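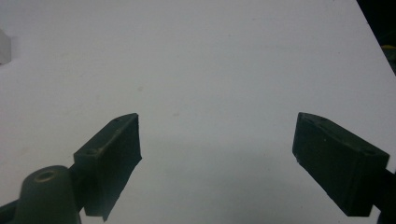

What happens to an online game when its servers are switched off?

In most cases it stops existing. The company unplugs the machines, the program on your computer tries to log in and gets no reply, and everything that lived on the other end is gone, from your character to the house you spent a winter decorating. A handful of games have been handed over to their players or rebuilt by hobbyists, but they are a small family.

I have been turning that question over since February, when the notice went up that Wandlow would be closing. If you never played it, and the odds are very good that you didn't, Wandlow was a slow, slightly ugly fantasy game about running a river barge. You carried grain and lamp oil between towns, you fought off the occasional marsh creature, and you spent a great deal of time waiting at locks with other people who were also waiting at locks. I loved it more than any game I have played since I was a kid, and I have played a lot of them, some of which I could probably defend in better company.

The waiting was where everything happened. You would pull up behind somebody at the Kesville lock with ten minutes to kill, and you would start talking, and after a few evenings of that you knew whose daughter was applying to nursing school and whose knee was being replaced. I met Delwyn Ormsby that way. He had the barge ahead of mine, painted a shade of orange I can only call brave, and he asked if I could spare some rope. We sailed together for years after that, and I still haven't paid him back for a load of barley I put on a sandbar.

So you can guess how I felt about the announcement. It was a short post, polite enough, thanking us for our passion and telling us that store purchases would be turned off right away and the servers a little later. There were 591 replies under it by the time I got there, most of them sad, a few of them rude, and one from somebody asking how to reset a password.

I want to be fair to the studio here, and I know I'm a soft touch on this. Servers cost money. People have to be paid to look after them, and to answer the angry mail, and to patch the hole somebody finds on a holiday weekend. A game with a few hundred regulars can't carry that forever, and I don't believe a company should have to run at a loss until the end of time so that I can haul pretend barley. When I say something went wrong, I don't mean the closing itself.
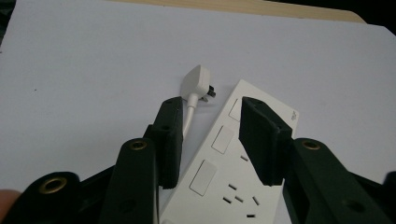
What bothers me is that there was no plan, and there so easily could have been one. The Wandlow server was never some giant, mysterious thing. One of the original programmers, Tayla Partington, wrote on the forum years ago that the whole river ran on a single computer during testing, with 27 people aboard and no trouble at all. She had gone on to other work well before the end, and I don't want to put words in her mouth, but I read that post again in the spring and it made me want to throw a shoe. If the thing could run in an office closet back then, it could have run in Delwyn's den now, and he'd have been delighted to have it.

The usual answer is that it's complicated, and I accept that it sometimes is. There are rented bits of code that the studio has no right to give away. There's music with its own paperwork. There are worries about somebody else charging money for it, or about old account details getting loose. All of those are real, and all of them are a lot easier to deal with on the first day than on the last. If you know from the start that players may one day run the game themselves, you pick your tools a little differently and you keep the account records in their own box. You write down how to start the server. My father's 1978 tractor came with a manual that told him how to take the entire engine apart, and the people who made it are long gone, and my brother had that tractor running last weekend.

I'd be happy with something modest. Tell people before they buy whether the game will work in any form once the official servers close. Print it on the store page in normal-sized letters. Give players a decent stretch of warning, and let them save something - their barge, their chat logs, a map with their name on it. And where it can be done, release a plain server program with no support and no promises. The folks who care will figure out the rest, grumbling happily the whole way.

It has been done, and by outfits without much to spare. Pomare, the little island trading game, put out its server files the week it shut down, along with a page and a half of instructions that were mostly wrong. A group of players sorted it out inside a month. I dropped in on them this summer and there were maybe a dozen people on, arguing about the price of coconuts, and I can't tell you how cheerful it made me. Sterner did something similar with its racing game, though you do have to type an address into a text file to get it going, and I needed help with that. 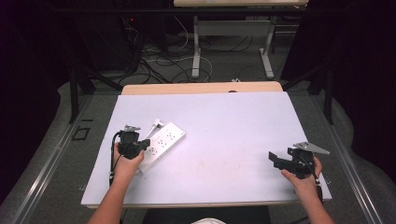

Power strip on a white board, with a gripper in each hand.

Some friends tell me that an online game is like a concert, that you buy the ticket and you have the evening and then you go home. I've tried to like that idea. But a concert doesn't sell you a saddle for your horse in the second half, and it doesn't ask for 100 hours before it lets you into the good seats. When a game invites people to build things and keep them, it has made them a kind of promise, even if the agreement we all clicked through says otherwise in paragraph forty.

On the last night we all went to Kesville. Somebody had the idea of filling the lock, barge to barge, until you could walk across the river without getting your boots wet. Delwyn was there in his orange boat, and a woman I'd never spoken to gave me a lantern, which I put on my bow. We talked about nothing much. Then the connection message came up, and I sat there a while with my tea before I went and called Delwyn on the telephone. We talk every couple of weeks now, and he has started pricing used computers, in case anybody from the studio ever changes their mind.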